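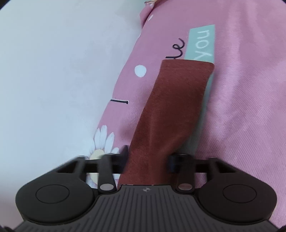
Visit to the Ostari tannery, June

Our group went to Ostari on the early coach and got to the gate just before ten. The works stands on the river side of the town, next to the old Valcárcel mill, and there is parking for coaches in the yard behind it.

Ilse Ehlers met us and took us round. She has run the finishing room for years and answered most questions without looking anything up. We began in the hide store, which is kept cool and smells less than I had feared. The hides come in salted and are stacked on pallets by weight. There were 604 in the store that morning, according to the board by the door.

The drum room was the loudest part of the visit. You can't hear a word in there, so Ilse explained the liming and tanning outside first and then we walked through in single file. Ear plugs are handed out, but take your own if you are fussy about them.

Suede is made from the inner side of the split. The skins are dried, softened and then buffed on a machine with an abrasive roller, and the nap is checked by hand afterwards. Pui-shan Fang showed us the colour books, which go back almost 79 years. Reds are the hardest to repeat, she said, and a batch is always compared with the old swatch by the north window.

Lunch was soup and rolls in the canteen - plain but plenty of it. The shop is small and sells offcuts by the bag. I bought two, one brown and one mixed, and have already used part of the brown for patching a chair.

The tour takes two hours and there are a good many metal stairs. Flat shoes are needed and the floor of the drum room is wet. Bookings go through the office, and groups should ring well ahead in summer.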